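Jorport Council Adopts New Rules for Shared Workspace

Tue 18 May

The Jorport City Council has approved a set of rules governing how vacant office space in the downtown district may be rented to small businesses and nonprofit groups. The measure passed on its second reading and takes effect in November.

Under the new rules, owners of commercial buildings may divide unused floors into units of up to 2,580 square feet without applying for a change of use. Each unit must have its own entrance from a shared hallway and access to a restroom on the same floor. Leases may run for as little as 9 weeks. The shortest term allowed under the current code is one year.

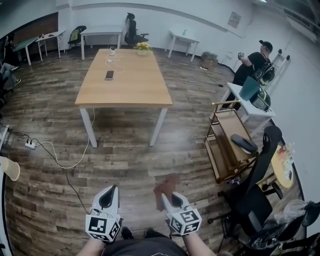 An office room with a table at its center. The rules cover rooms let singly as well as whole floors.

According to figures presented to the council, 311 office units in the district have stood vacant for more than a year. Most are on the second and third floors of older buildings along Plismont Avenue, where street-level shops have stayed largely full.

"Owners have told us they would take a short lease if the paperwork were in line with the rent," said Hayley Pickering, director of the city's Office of Economic Development. "The one-year minimum was written for a different market, and it has kept good rooms off the list."

The city will charge a single registration fee of $80 per unit, to be renewed every two years. Owners must also file a floor plan and a current fire inspection report. Units that share heating or cooling equipment with a residential floor will need a separate review by the building department.

During public comment, several residents of the Huang Building asked the council to limit evening hours. The final text requires tenants in mixed-use buildings to end business activity by 10 p.m. unless all residential tenants on the adjoining floors agree otherwise in writing.

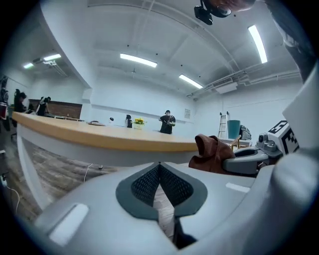

Flooring and fixtures in registered units remain the responsibility of the owner.

Po-yen Tu, who manages three properties on Bisten Street, spoke in favor of the measure but asked that the fee be waived for the first year. The council did not adopt that change. It directed staff to report on the number of registrations after six months.

Registration forms will be available at the permit counter in City Hall and on the city's website. Owners who already hold a temporary occupancy permit may convert it at no charge before the permit expires. Questions may be directed to the Office of Economic Development during regular business hours.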